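# Workshop at Bajwa House to reopen with new storage and clear floor 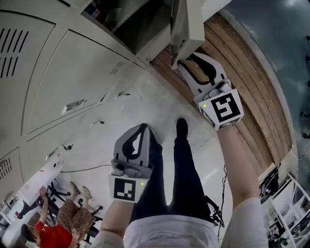
Nov 9, 2018

The ground-floor workshop at Bajwa House will return to full use this month, following a programme of clearance and refitting that started in September. Staff and students who hold a current workshop pass may book sessions from the opening date given on the notice at reception. Passes issued before the summer remain valid and do not need to be renewed.

The work was carried out in two stages. In the first, everything that had been kept on the floor was sorted, labelled and either returned to its department or sent for disposal. In the second, the floor was cleaned and repaired, the storage was reorganised, and the damaged edging along the lower part of the walls was made good. The contractor for the repairs was Grusach, which also carried out the work on the stairwell last year. The total cost of both stages was £3973, met from the building's maintenance budget.

Areeba Ansari, Facilities Manager, said that the main purpose of the work had been to give users of the room a floor they could move about on safely.

"Over several years the workshop had become a place where departments left things they intended to collect," she said. "Some of those items had been there so long that their labels could no longer be read. We have asked every department to confirm what it owns, and we are grateful for the replies, including the late ones."

## Storage

The beige metal cabinets have been kept. An earlier proposal to replace them with open shelving was considered in the spring and was not taken forward, as the cabinets were found to be sound and the price quoted for shelving of a similar capacity was well above the sum available. Hinges and locks have been checked, and new keys have been cut where the originals were missing.

Cabinet space is now allocated by department. Each department has been given a named section and is asked to keep its belongings within it. Shared hand tools, cleaning materials and first aid supplies are held separately, and the sections concerned are marked on the plan displayed inside the door. Personal belongings should not be left in the cabinets overnight.

Departments that have not yet collected their keys may do so from the Facilities Office. Two keys will be issued for each section, and both must be signed for by the same person. A charge will be made for replacements.

## Floor and walls

The pale grey floor is to be kept clear between sessions. Items may be set down on it while work is in progress, but all equipment, packaging and offcuts must be removed before the room is handed over to the next group. Tape may be used to mark out an area, provided that it is lifted at the end of the booking. Paint, chalk and adhesive markers are not permitted.

The light wooden panelling has been retained. Users are asked not to fix notices, hooks or brackets to it. Anyone who needs to display drawings or instructions during a session may borrow one of the free-standing boards kept by the Facilities Office.

The cleaning of the floor will be carried out by Jarby under the existing contract for the building. Spills should be dealt with at once by the group using the room and reported afterwards, so that the surface can be inspected.

## Booking and conduct

Sessions may be booked for a morning, an afternoon or a full day. No group may hold more than four bookings at any one time, and a booking that is not taken up within the first hour may be offered to others. Requests should be sent to the Facilities Office and should state the name of the person responsible, the number of people attending and the nature of the work.

Closed shoes must be worn in the workshop at all times. Long sleeves are acceptable for light handling and assembly, but loose cuffs must be fastened or rolled back before any powered tool is used. Bags and coats should be left on the pegs in the corridor. Food and drink are not allowed in the room, with the exception of water in a closed bottle.

The person named on the booking is responsible for the condition in which the room is left. A short form is provided for this purpose and should be completed at the end of each session. Three minutes should be enough to fill it in. Completed forms are to be placed in the tray beside the door.

Ms Ansari said that the form replaced the previous handover book, which had been filled in unevenly. "The book was a good idea, but it was often in a different room from the people who were supposed to be writing in it," she said.

## Unclaimed items

A number of items found during the clearance have not been claimed. They have been moved to the store beside the loading bay in Cesent Wing, where they may be viewed by appointment. They include boxed fittings, lengths of cable, several folding stools and a quantity of printed manuals. A full list has been sent to heads of department.

Claims should be made in writing and should include a description of the item and, where possible, the date on which it was purchased. Anything still unclaimed at the end of the calendar year will be offered to other departments and then disposed of.

The lift serving Cesent Wing will be out of service for part of this period. Anyone wishing to collect a heavy item is advised to contact the Facilities Office beforehand so that the loading bay doors can be opened.

Enquiries about the workshop, including requests for access outside normal hours, should be addressed to the Facilities Office, Bajwa House.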